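Bench notes, Friday, November

Harmonium from Skemthorpe, third session

Bellows first. The new cloth on the exhauster has taken beautifully. I pressed the folds flat last night under the two big dictionaries and left them, and this morning they open and shut with hardly a creak. Closed the reservoir, blocked the pallets, gave it six good pumps and timed the fall. Much slower than last week, when it sank like a wet tent! There is still a leak at the treble end, low down, and you can feel it on the back of a damp hand. I think it's the corner gusset, which I cut a shade mean. Will patch with the thin skin, glue side warm, and not try to be clever about it.

Reeds. Started pulling the front set with the hook. Middle C came out at 262 on the meter once I'd brushed it, and it was miles off before that with a wodge of grey fluff under the tongue. I keep having to remind myself to clean everything before touching a file. Henok wanted to scratch the flat ones straight away and I made him wait, and of the nine he'd marked as flat, six came up by themselves. He was a good sport about it and is now evangelical about the soft brush.

The tongue on the low F is cracked at the root. Hairline, only shows if you flex it against the lamp. Berhanu has a tin of odd reeds from the instrument that was broken up at Hevville, so one of those might do with the tip thinned. Different maker, so the frame may be too wide for the slot. Measure before promising anything.

Voicing is the part I love most. You put the tiniest twist in the tip and the whole note changes from a duck to something like a clarinet. The back set has plenty of twist in it already, more than I've seen before, and I'd like to keep that character. Whoever did it knew what they were after. Please don't flatten any of them, whoever picks this up after me.
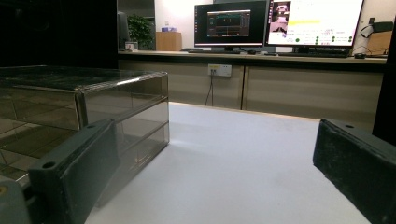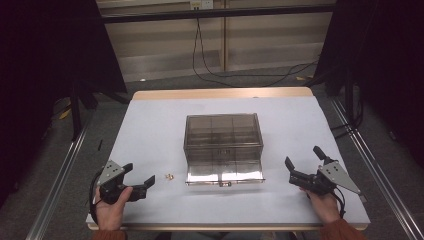
Box on the white table.

Stop action. The knee swell now moves freely, but it thumps when it drops. Old felt gone hard as biscuit. Cut new from the red, 2 mm, and it was too thick and held the flap open, so the tone was bright all the time. Shaved it down, much better. Liya suggests two thin layers with only the edges glued so there's a bit of air in it. Trying that on Monday's batch of flaps and will compare by ear.

Couplers: octave coupler sticks on four notes in damp weather. Took the stickers out, rubbed them with graphite, put them back in the same order. PUT THEM BACK IN THE SAME ORDER. I pencilled them one to sixty-one this time, having learned from the Woldegiorgis job.

Found under the keyframe: a hairgrip, half a hymn number card and a pencilled sum adding up to 1160 with a line struck through it. Kidus reckons shillings. I reckon somebody was bored in a sermon. All of it is going in an envelope and back inside the case when we close up.

Tuning plan. Mesfin is for equal temperament throughout so it can play with the school piano. I'd been hoping for something gentler in C and G, as the thirds on this one are so lovely when you let them settle, but he's right that it has to play with others. Equal it is. Set the front set first, rest a night, check against the meter cold, then bring the back set to it by beats.

To do
– treble gusset
– try Hevville F in the slot
– second half of front set, brush only, no file
– order more bellows cloth from Atodier, the black, not the brown
– ask Mesfin for the key to the case lock, the spare doesn't turn

Played the first eight bars of the evening hymn on the finished half with Henok pumping by hand. Terrible wind, wonky chord at the end, and I grinned all the way through it.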